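Home | Topics | Ask | Unanswered | Log in

How do I cover a craft table so glue and paint stop getting through?

Posted in Home & Hobby

Hello all! I run a little Tuesday craft table at the Hamel community room (mostly paper crafts, some tempera paint, a great deal of white glue) and I have a covering problem. We used to lay down old newspaper, but the ink comes off on people's sleeves, and the sheets slide apart just when somebody is doing something delicate. Then we tried a plastic cloth, and that was worse in its own way - the glue beads up on it and then you put your elbow in it.

The tables belong to the room and I have to hand them back clean at 9 in the evening, so I can't do anything permanent. I'd like something flat, cheap, easy to roll up at the end, and quiet, if that makes sense. The plastic crackled and it drove me up the wall. I've seen brown paper suggested, but I don't know what weight to get or how you make it lie down, and the one time I bought a roll it curled up like a window shade the minute I let go of it. Does anyone have a method they're happy with?

hamelcrafts

indska_papermill_fan

Brown paper is the way to go and I will happily talk about it all day, so get yourself a cup of something. I've been covering tables with it for years, first for wrapping parcels at the shop in Dilley and then at home for bookbinding, and I wouldn't go back to anything else.

The main thing is to buy it heavy enough. The thin stuff sold for packing boxes wrinkles the moment it gets damp, and glue goes right through. Ask for a heavier kraft, or a builder's paper if your hardware store carries it. Mine comes from Indska in a 1000 foot roll, which sounds ridiculous, and it is ridiculous, but it lives behind the door and I've had it so long that I've stopped thinking of it as something I buy.

Now for the curl. Cut your piece the night before, roll it the opposite way around a broom handle, put a couple of loose rubber bands on it and leave it. In the morning it'll lie down nicely, or near enough that a strip of painter's tape on each side will do the rest. Don't use packing tape on somebody else's table! I did that once and spent a whole evening with a plastic scraper and a bottle of cooking oil.

I also like to cut it as a mat, a bit smaller than the tabletop, so there's a border of bare table all the way around. People put their cups there, and nobody's sleeve catches the edge of the paper and drags the whole business onto the floor.

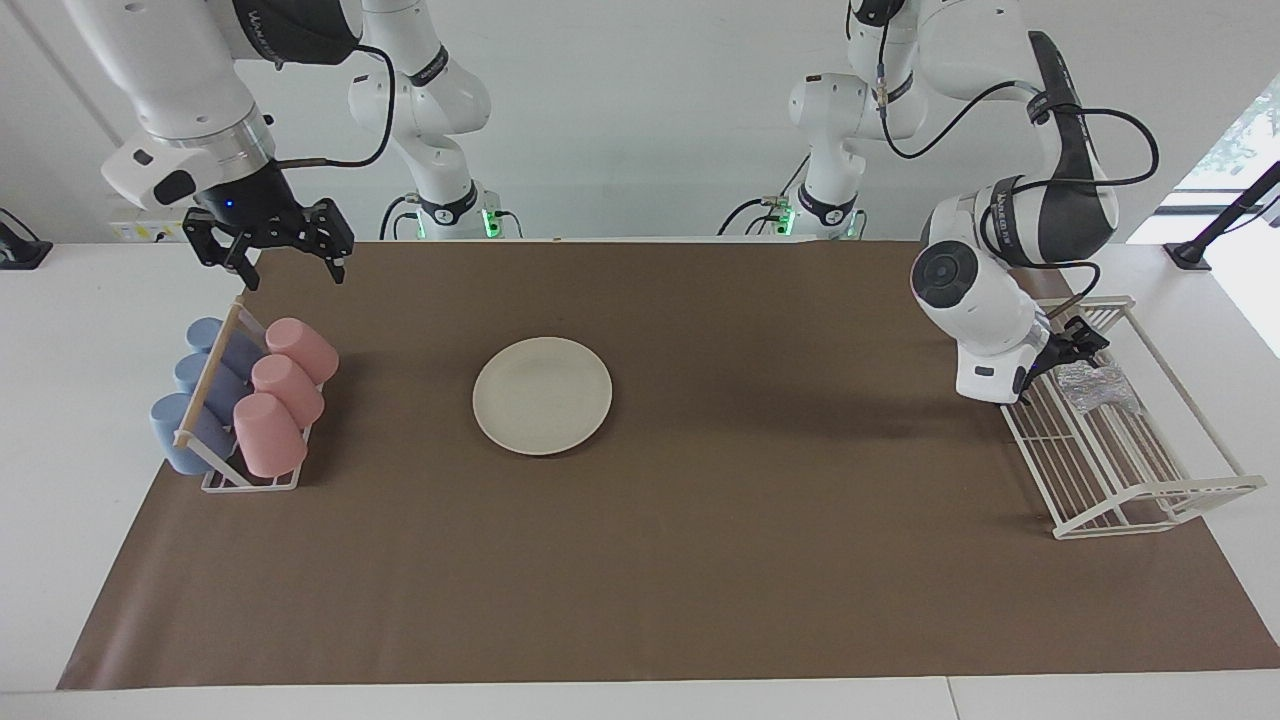
A big brown paper mat on a table.

If you're working with a lot of wet glue, put down two layers and peel off the top one halfway through the evening. I know that sounds wasteful, but the used sheets are perfectly good for wrapping, for lining drawers, or for starting a compost heap if there isn't too much paint on them. One of mine had such nice splotches on it that I used it for the endpapers of a notebook.

Oh, and do the pencil marks before you tape it. I mark everyone's place along the edge so the little ones don't spread out over their neighbors. Good luck with your evenings, they sound lovely.

riverbend_sews

I use an old flannel-backed tablecloth, fuzzy side up. It doesn't crackle and it soaks up the drips. You do have to wash it, and glue doesn't really wash out, so after a season mine feels like a board. Probably not what you want for paint. Fine for sewing though.

old_varnish

Agree with paper, but I'd skip the broom handle. Just lay it curl side down and put a few heavy books on the corners while you set out the chairs. By the time people arrive it has given up.

One thing I'd add is to check what the tabletop is made of before you tape anything, even painter's tape. The tables at our hall had a finish that lifted if the tape stayed on overnight. A couple of hours was fine. If you're worried, run the paper over the edge and hold it underneath with those spring clips they sell for picnic cloths. I bought a pack of 6 at a yard sale in October and they've been very good, apart from the one my grandson took apart to see how it worked.

If you do get glue on the table itself, leave it to dry and lift it with an old library card. Wiping it while it's wet just makes a bigger patch.

Comments

hamelcrafts: Thank you, all of you! I've ordered the heavier paper and borrowed a broom handle. Will try the border too, we lose a cup of paint water most weeks.

pinwheel: What about butcher paper? It's what we have at school and it takes marker beautifully.

indska_papermill_fan: Butcher paper is lovely for drawing on, but I find it goes soft under wet glue. Put it on top of the kraft and you get the best of both.

tallgrass: The curl side down trick worked on my wallpaper liner as well, thanks.

Related

Getting dried tempera out of a wool cardigan (371 views)
Is Risilura glue all right for photo albums? (685 views)
Storing long rolls of paper in a small apartment
What to do with half-used craft paint
Best scissors for left-handed children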